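Notes from a January visit to Dellum

I've been meaning to write this one up for ages. It's now 15/04/2020 and my notebook has a coffee ring on every other page, so if a few details have gone fuzzy, put it down to that.

Kuo-hua Su had been telling me to come and see Dellum for the best part of a year. They teach robots household jobs, which sounds very grand until you get there and it looks like the front room of someone you know. I'd been picturing cages and yellow lines on the floor. Instead I signed a sheet, was handed a visitor badge with the number 369 on it and told to mind the cables.

I-hsuan Yang did the showing round. She started upstairs with the part they call the old way, where you sit in a chair and drive a robot arm with a pair of levers while looking at a screen. I had a go, of course! The job was to put a sponge in a bowl. I am not a clumsy person but it took me 13 minutes, and for most of that I was shoving the bowl slowly towards the edge of the bench with the sponge still sitting where it had started. The trouble is that you can't feel anything. You squeeze, and you wait, and you look at the screen to see whether you've squeezed. Yi-chun Lai did it straight after me in the time it took me to get out of my coat, but she has been driving that arm since it arrived and she says her first week was just as bad as my first go.

They still use the levers for anything sharp or hot. For nearly everything else they've gone over to hand grippers, and those were what I'd come for. You hold one in each hand and do the job yourself, at more or less normal speed, with the same sort of fingers the robot will have. The software works out where your hands went from the patterned cubes on top, and all of that gets turned into something the arms can learn from. Their name for the whole set-up is Bolard – don't ask me why, I did ask and got two different answers.

The room downstairs was busy when we went in and I stood well back by the door for a while. Drinks were on the list that day, so it was bottles, bottles and more bottles.
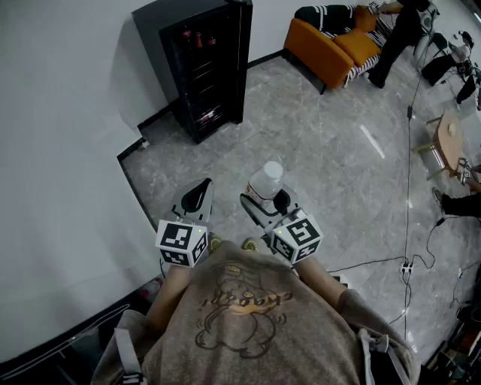 Hard at work on the drinks job, with a gripper in each hand and the fridge just ahead.

What surprised me was how quiet it all is. People don't chat while they're recording. You hear a beep, then a bit of shuffling, then another beep, and then everybody breathes out and somebody asks about lunch. Wing-yan Lau keeps the list of jobs and she is quite strict about it (in a nice way). If you fumble a bottle and catch it again, that's fine and it stays in, she likes to have a few of those. If you let go of the gripper to scratch your nose, you start again.

I got my turn with these too. They're lighter than I expected but your wrists know about it before long, and there's a knack to keeping the cubes facing outwards so they don't get hidden by your own sleeves. I picked a bottle up first time though, and put it down where I was told, and I was absurdly pleased with myself. After the levers it felt like being given my hands back. Wing-yan said mine would go in with the others, so somewhere in there is a robot learning to hesitate.

On the wall by the stairs there's a whiteboard with the running total for the drinks job. It said 477 when I arrived. I meant to look again on my way out and forgot.

We finished in the kitchen with Jui-lin Fang, who works on the next stage, the one where the arms try it on their own. I didn't get to see that running because a part was on order from Leung and hadn't turned up. A shame, as it was the bit I most wanted to watch. He did talk me through it over tea. I followed perhaps half. The half I followed was that thirty very tidy recordings are less use to him than a mixed bag from lots of different people, tall ones and short ones and left-handed ones, and that's the main reason they're so happy to let visitors have a try.

Practical bits, if you're thinking of going. Write to them first, they don't do drop-ins. Wear shoes you can stand in. The bus stops right outside but the café over the road, Cukeck, shuts at two and I missed it by a whisker, so bring a sandwich.

I'd like to go back when the arms are up and running. Kuo-hua says he'll let me know.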